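Research > Interviews > Manipulation

We use cookies to measure how this site is read. Accept | Settings

Soft objects, small markers: an interview with the Stavurier group 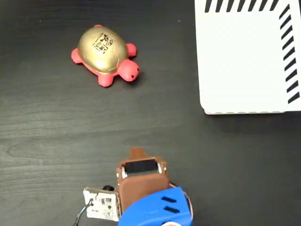 Okeke disagrees with the group about markers and has told them so: a robot that needs a printed square to find a thing has not learned to find it. The group lead at Stavurier has heard this before and does not argue much. "For the final policy, fine," he says. "For measuring, I want to know where the object is. The marker gives me that."

The method, called Grelov, compares two estimates of an object's position during a reach. One is read from a marker on the object. The other comes from the learned model, which sees the same view with the marker painted out. When the two drift apart, the attempt is flagged and a person looks at it.

Squeezable toys were chosen early on. "A hard block forgives you," the lead says. "A squishy toy changes shape when you touch it, and then the marker tilts - so your ground truth gets worse right when you need it." The team now drops marker readings from the moment of contact and fits the last part of the motion afterward.

The current set has 1298 reaches, recorded over 28 sessions. Most of the disagreement showed up late in the approach, when the gripper was close and hid part of the toy. Lighting mattered less than the group had expected. Shiny surfaces mattered more, and they are still working on glare.

I asked what he would change. "The tables. We used dark ones for too long, and the model got lazy about edges." Two lighter surfaces are being added in June, along with a second lab, Stondness, that will run the same protocol on its own arm.

As for Okeke's complaint, the group plans a run with no markers at all, scored by hand. "It will be slow," the lead says. "We'll probably do about a tenth of the reaches and see if the numbers hold."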